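Le billet du mois : mes raisins, mes bocaux et mes ratages

12 partages | 7 commentaires

Bon, septembre est passé à une vitesse folle et je vous dois ce billet depuis un moment ! Vous êtes plusieurs à m'avoir écrit après celui sur les confitures pour savoir ce que je fais du raisin noir, alors on y va, et tant pis pour les courgettes, elles attendront le mois prochain.

Chez nous le raisin, c'était surtout la tarte de ma grand-mère (trop sucrée, pâte épaisse comme le pouce, on en reprenait tous). Moi je me suis mise à la gelée il y a trois ans, et la première année j'ai obtenu un sirop très joli qui coulait de partout. La deuxième, du caoutchouc. Cette année elle tient à la cuillère et elle tremble un peu dans l'assiette, je suis fière comme tout !

Ma méthode, en gros : j'égrappe, je lave, j'écrase au presse-purée directement dans la bassine, avec un fond d'eau. Un quart d'heure à petits bouillons, puis je verse dans un torchon au-dessus d'un saladier et je laisse filer toute la nuit. Surtout ne pressez pas le torchon, la gelée devient trouble (bon, je le fais quand même un peu à la fin, je déteste gâcher). Pour 1000 g de jus je mets 800 g de sucre et le jus de 2 citrons. Sewwandi Uddin, qui lit ce billet depuis le début, ajoute une gousse de cardamome et m'assure que ça change tout. J'essaie à la prochaine tournée.

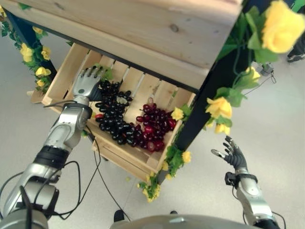 Et avec le reste ?

Le raisin rôti ! Vingt minutes au four à 200 degrés, un filet d'huile d'olive, du thym, une pincée de sel, et vous posez ça encore tiède sur du fromage de chèvre. Kipchumba Sang m'a soufflé l'idée de le servir avec une saucisse grillée et je n'y croyais pas trop, mais le plat est reparti vide. On peut aussi le congeler grain par grain sur une plaque, et ensuite on en met dans les verres à la place des glaçons, les enfants adorent.

Pour choisir, je regarde d'abord la tige : verte et souple, c'est bon signe, brune et cassante, je passe mon chemin. Et je goûte toujours le grain du bas de la grappe, il est souvent moins sucré que les autres. S'il est bon, tout est bon.

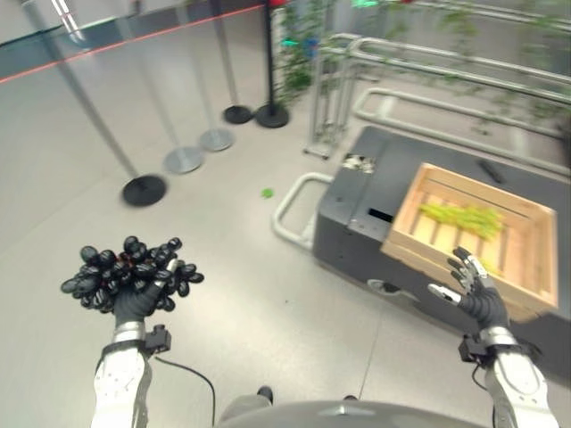 Une belle grappe de raisin noir, bien en main.

Le mois prochain, donc, courgettes (promis), et si quelqu'un a une recette de pickles qui reste croquante, je suis preneuse, les miens ramollissent au bout d'une semaine. Écrivez-moi, je réponds à tout le monde, parfois tard !

Contact | © Le billet du mois | Retour en haut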